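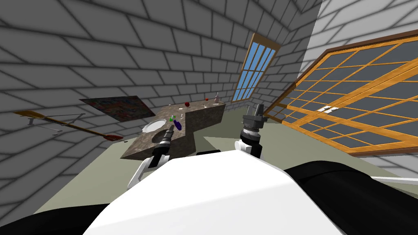

Roxana Villca m'avait donné rendez-vous en fin d'après-midi, avec du thé, des biscuits et une boîte en carton gris qu'elle a gardée sur les genoux pendant une bonne partie de notre conversation. C'était le dernier prototype de Zurura, son jeu de cartes sur les marchés de montagne, que 547 contributeurs ont déjà choisi de soutenir. « Je vous préviens, je parle beaucoup quand il s'agit de mes cartes », m'a-t-elle dit en riant, et elle a tenu parole, pour mon plus grand plaisir !

Tout est parti d'un trajet en car vers Ríos, un mois de février, avec un paquet de fiches vierges et un seul stylo. « Je dessinais des paniers, des cordes, des fromages, et mes voisins de siège proposaient des prix. À l'arrivée, il y avait presque un jeu. » Presque, parce qu'il a fallu ensuite bien des soirées pour passer à 117 cartes qui tiennent ensemble.
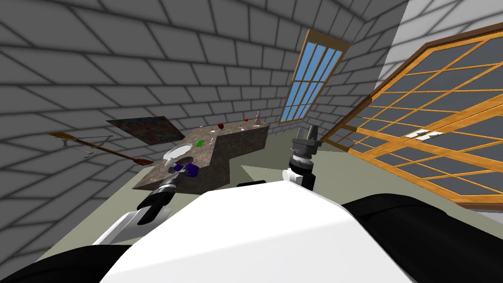

Les pions, eux, sont arrivés tard, et c'est le sujet sur lequel elle est intarissable. Elle les voulait faciles à saisir, même pour des doigts fatigués, et d'une couleur qu'on retrouve tout de suite sur une nappe. Elle a fini par retenir le violet, comme celui du petit objet arrondi qu'on aperçoit au bout de la pince noire, avec à sa gauche un petit cylindre blanc. « Le bleu, je le perdais sans arrêt, et le vert me rappelait trop mon premier jeu », raconte-t-elle.

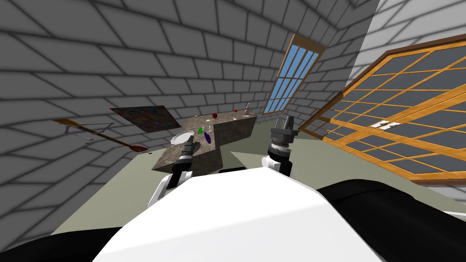

Une contributrice lui a écrit que les parties à deux lui semblaient un peu longues et qu'elle aimerait une règle courte, pour jouer après le dîner. Roxana a pris la remarque très au sérieux : une variante en six tours figure maintenant dans le livret, et l'éditeur, Clulau, a accepté de retarder un peu l'impression pour l'y glisser.

« On me demande souvent si une extension est prévue. Oui, elle s'appelle Arnska, et elle ajoute la neige, les cols fermés, les détours... »

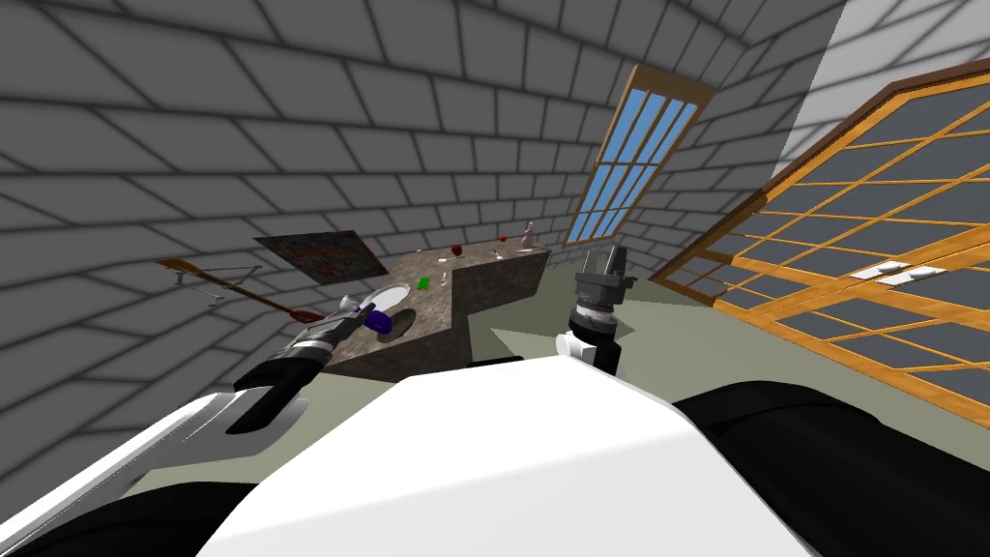 Elle y travaille le matin, avant de répondre aux messages, et compte la faire tester tranquillement avant d'ouvrir une nouvelle campagne. Quant à la première boîte, il lui reste 82 illustrations à relire avant l'envoi chez l'imprimeur. Nous avons fini par jouer une partie, qu'elle a gagnée, et je suis reparti avec le livret de règles et deux biscuits dans la poche.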